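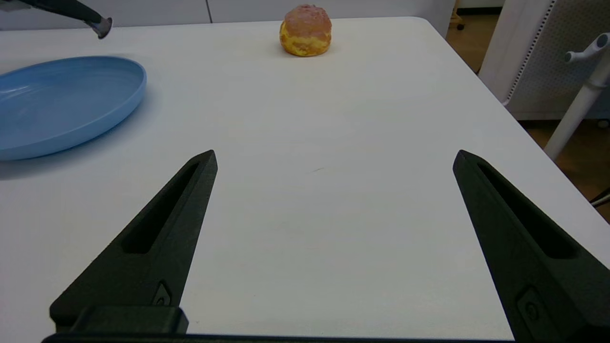 Pastry and a blue plate on the white table

About Valtwood Baking School

Small school, two kitchens, one very loud mixer. We teach grown-ups to bake. Evenings mostly, weekends when we can get the staff.

Started by Aušra Vaher in the back half of an old tile showroom on Tipoki Street. She wanted a place where you could learn laminated dough without signing up for a whole culinary degree. First class was Saturday morning, 19th March, bread rolls, everybody went home with a bag. Merle Rewi came on board that August and runs the pastry side now.

What we teach
Bread basics. Sourdough. Puff and Danish. Pies (sweet and savory). Cake decorating, beginners only for now, we're working on the next level up. Gluten-free gets its own weekend so the kitchen can be cleaned down properly first.

Classes run three hours. $139 for a single evening, $376 for the four-week course. Flour, butter, aprons, all included. Bring a container with a lid and closed shoes. No sandals please.

Who comes
Nurses off shift, retired folks, a few people thinking about opening there own place. Plenty of total beginners. You don't need to know anything. If you can already bake, ask Merle about the Danish weekend, it's hard and it fills up.

Getting here
39 Tipoki Street, door is on the side, past the Surnex paint store. Street parking after 6. Bus stops right accross the road.

Gift cards at the front desk or by phone. Refunds up to a week before class, after that we can move you to another date. Private groups, ask for Aušra.

Spring schedule going up soon.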